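March, notebook 9, listing workflow

Continuing from the floor area problem. Wim Michiels reran the Wuvdale batch overnight with the new parser and left the output on the shared drive. 636 listings, all residential resale, all from the Van der Linden feed. Rentals were filtered out upstream this time.

**Floor area field**

The feed has one field for area and no flag for what it covers. Agents fill it three ways:

- above-grade living area only
- above-grade plus finished basement
- whole footprint including attached garage

Bungalows are the worst case. A one-story house with a finished basement can come through at double its main floor area, and the price per square foot then looks like a bargain. Test listing for this is the corner house on the Plarnance side: entered at 1,433 sq ft, county record agrees, basement excluded. Keeping it as the reference row.

Current rule: compare entered area with county record. If the gap is more than 200 sq ft, send to manual review. Below that, accept the entered value and log the gap. Ineke Schouten thinks the threshold should scale with house size. Probably right for the large lots, but I would like one full run on the fixed value before changing it.

**Bedroom count**

Basement bedrooms without an egress window are still counted by the parser. It reads "4 bedroom" in the remarks and stops. Wim added a second pass that looks for "non-conforming", "den" and "bonus room" in the same paragraph. Misses anything spelled "nonconforming" – patched in the afternoon, not rerun.

Remarks and structured field disagree often enough that the structured field should win by default. Exception: structured field is zero. Those are blanks, not studios.

**Remodel wording**

"Updated", "remodeled", "new" and "refreshed" were all mapped to the same value. Split them:

1. new – needs an item attached (carpet, furnace, roof)
2. remodeled – needs a room
3. updated, refreshed – ignored unless a year is given

Item 3 will drop the condition score on a lot of listings. Drindeo uses that score in its sort order, so they need notice before it goes live. Draft message is in the outbox folder, Ineke to check the wording.
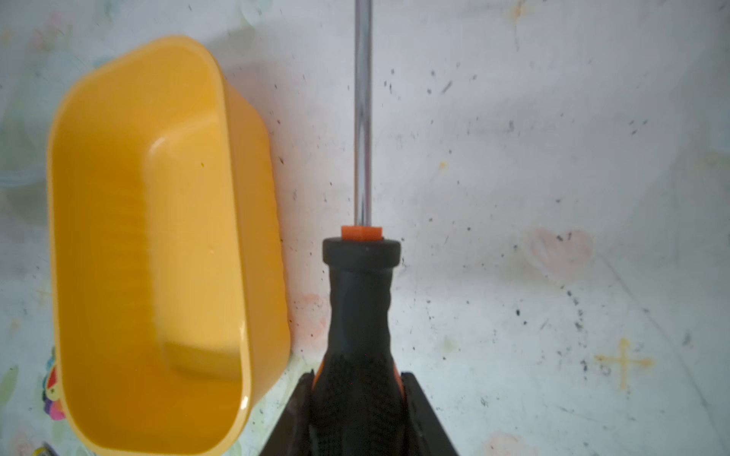 *Reading time: 3 min*

**Open houses**

Start times come through in local time with no zone. Harmless inside Wuvdale, wrong for two agents who enter theirs from another office. Open houses listed at 1:00 am are being shifted to 1:00 pm by hand. Leave it by hand for now.

**To do**

- rerun bedroom pass with both spellings
- export the review queue as CSV, one row per listing, county parcel number in the first column
- ask Van der Linden whether garage area can be sent as its own field
- HVAC age: check if the permit date is usable when the remarks give no year
- reference row: add lot size, currently blank

Wim has the parser branch until the rerun is done. No merges before then.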